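Protokoll Arbeitstreffen Zelle Miranda

6. September 2022
Lesezeit: 3 Min.
12 Mal geteilt · 4 Kommentare

Teilnehmende: Inbetriebnahme, Simulation, Instandhaltung, Einkauf (nur bis TOP 3)
Protokoll: Simulation

TOP 1 Altes Protokoll
Ohne Änderung angenommen. Offen aus April: Kabelführung am Ellbogen, siehe TOP 3.

TOP 2 Stand Zelle
Arm läuft wieder seit Tausch der Bremse in Achse 2. Zähler bei Übergabe 3.169 Zyklen, seither keine Störung im Log. Referenzfahrt dauert immer noch zu lang, Instandhaltung vermutet Endschalter. Wird beim nächsten Stillstand geprüft, vorher nicht anfassen.
Grundplatte nachgezogen, Drehmoment 40 Nm, alle Schrauben markiert. Bitte Markierung bei Schichtbeginn kurz anschauen und in die Liste eintragen, letzte Woche fehlten wieder Einträge.

TOP 3 Kabel und Ersatzteile
Kabelpaket am Ellbogen scheuert. Provisorisch mit Gewebeschlauch gesichert. Neuer Halter von Aler angefragt, Angebot liegt vor, Lieferzeit 40 Tage. Einkauf bestellt zwei Stück. Greiferbacken noch ein Satz auf Lager, reicht.
Fett für Achse 4: Gebinde angebrochen, Datum nicht lesbar. Entsorgen, neu bestellen.

TOP 4 Simulation / Abgleich
Modell in Jimiton auf neuen Stand gebracht. Sockelkasten drin, Säule mit Gerät hinten rechts ebenfalls. Greifer senkrecht über dem orangen Klotz als Prüfstellung, die nehmen wir ab jetzt als Vergleich zur echten Zelle.
Diskussion ob Nullpunkt im Sockel oder auf der Matte liegen soll. Ergebnis: Sockel, bleibt so. Doku anpassen, da steht noch die alte Variante.
Geschwindigkeit in der Prüfstellung auf 50 % begrenzt bis Abgleich unterschrieben ist. Gilt auch für Handbetrieb!
Frage aus der Instandhaltung: Last am Greifer im Modell richtig? Wird nachgesehn, Wert kommt aus altem Datenblatt.

TOP 5 Verschiedenes
Wartungsplan liegt jetzt auf Inside unter Zellen, Papierversion am Schaltschrank bitte abhängen. Schlüssel für Schaltschrank fehlt weiterhin, wer ihn hat bitte zurück.
Datensicherung Steuerung: letzte ist vor dem Bremsentausch. Neue ziehen, heute noch.

Aufgaben
Endschalter prüfen – Instandhaltung
Halter und Fett bestellen – Einkauf
Last und Nullpunkt in Doku korrigiren – Simulation
Datensicherung – Inbetriebnahme

Nächstes Treffen nach Eingang der Halter, Einladung über Inside. Bis dahin Abweichungen Modell/Zelle direkt ins Log, mit Achswerten, keine Mails.
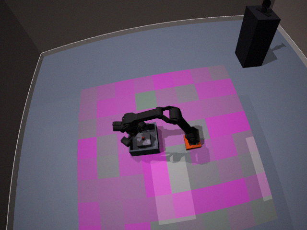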